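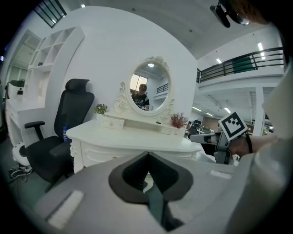 Stirlow is looking for people to try out our hand-held gripper kit at home and at work, and to tell us in plain words what is good about it and what needs fixing. The kit is for teaching robots by doing: you hold a gripper, you do an ordinary task with it, and the recording becomes a lesson for a robot arm. You can work with one gripper or with a second one in view, each a gray body that you carry in your hand, the second with metal fingers out front. The black-and-white square marker on top has to stay easy to see, so we'd love testers who work near furniture like a white dresser with a mirror and a couple of small plants on it. Mirrors are interesting for us! They show the person and the window all over again, and we want to know how the kit copes with that in all kinds of rooms.

We have 24 places in this round. You don't need to know anything about robots, and you don't need to write code. Our last group had a piano tuner, two nurses and a retired baker in it, and the baker sent in the most useful notes of anybody. If you like handling things and you notice when a tool feels wrong in your hand, you're the kind of person we hope to hear from.

What you would do

You come in for one training session at our Brostorier office, which takes a morning or an afternoon. We fit the grip and the wrist band to your hand and you practice on easy stuff: picking up a cup, opening a drawer, moving a plant from one end of a table to the other. Then you take a kit home for 2 weeks and record short tasks from a list. The full list has 335 tasks on it, and please don't try to do them all. Pick the ones that suit your rooms and your day. Most people find a rhythm after the first evening or so, and then it gets fun (folding napkins with metal fingers is harder than it sounds, and very satisfying once you get it).

After each recording you fill in a short form. Did your wrist get tired? Did you run into the furniture? Was there something you wanted to grab and couldn't? Long answers are welcome, grumpy ones too.

What you need

You should be 18 or older and able to hold a tool in one hand for ten minutes at a stretch. Left-handed people, please apply, we had far too few last time. People with small hands as well. Everyone who lives or works in the space has to agree to the recordings before you start, and we'll send you a form for that. Put away letters, bank cards and anything else you wouldn't want recorded.

What you get

Your travel to the training session is paid, and you get a gift card for $100 once the kit is back with us. Testers who finish also see the results before we change the design. The next version of the kit, which we're calling Simo, is planned for April, and the handle shape is still open. This is a real chance to change it.

How to apply

Write to Ajith Pai at the Stirlow office. Tell him a bit about your rooms, which hand you use, and one household job you'd like a robot to take off you. No résumé please. He reads every message himself and will get back to you either way. If the training dates don't work for you, say so and he'll keep your name for the spring round.

Posted 3 December 2018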